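Search the help pages Go Clear

Mug Holders and Mug Drying: Your Questions

By Leokadia Malinowski, updated August

I get so many notes about mug holders that I finally put the answers in one place. I love these little things and have used one kind or another in every kitchen I've had, so forgive me if I go on a bit!

Why hang a mug upside down at all?

Air gets in, dust stays out, and any water left inside runs down to the rim. A mug set upside down flat on the counter traps a ring of damp underneath, and that's where the musty smell comes from. Hanging it on a peg fixes that in one go.

Do I need a big mug tree?

Not unless you have a big family! Trees are great if you wash a dozen mugs a day, but a small holder with a square base and a couple of pegs is plenty for one or two people. It fits next to the kettle and you can pick it up with one hand to wipe under it. I had a tall Hakley tree for years and it was always in the way of the toaster.

Will a mug sit straight on the peg?

Usually it leans, and that's fine. The rim ends up higher on one side and lets more air in. If you have a mug with a face on it, like my smiley one, you'll get a frown while it's hanging up. Turn it over for coffee and it cheers right up :)
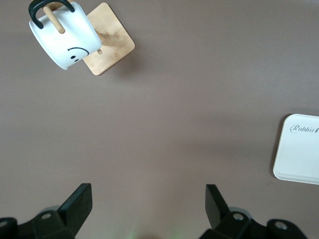 My rule is to let the mug find its own balance and then give it a tiny nudge. If it stays put, leave it alone. If it rocks, try it on the other peg or turn the handle the other way - a thick handle is heavier than you'd think and can pull a light mug around.

Can I put a small tray beside it?

Yes, please do! I keep a white one close by for spoons and tea bags, with "Rabbit" written on it in curly letters. Leave a little gap between tray and holder so drips don't collect in between.

How do I look after the wood?

Wipe it with a damp cloth, dry it, and stand it on its side overnight once in a while. No soaking and no dishwasher. I rub in a little food-safe mineral oil when it starts to look thirsty. Blotches and darker grain are nothing to worry about, but fuzzy spots are, so scrub those with baking soda and let the whole thing dry in the sun.

Will the pegs scratch the inside of my mugs?

Smooth, rounded ends shouldn't. Renato Zúñiga wrote in to say his Ojeda holder came with rough ends, and he took them down with fine sandpaper in 12 minutes, coffee break included. Good man!

What about travel cups?

Most are too tall and tip the holder over. I dry mine on a rack, lids off.

Where do I send my own question?

Use the search box first - there are over 2,000 answers on the site now - and if you come up empty, write to me through the contact page. I read all of them, usually with a cup of tea going.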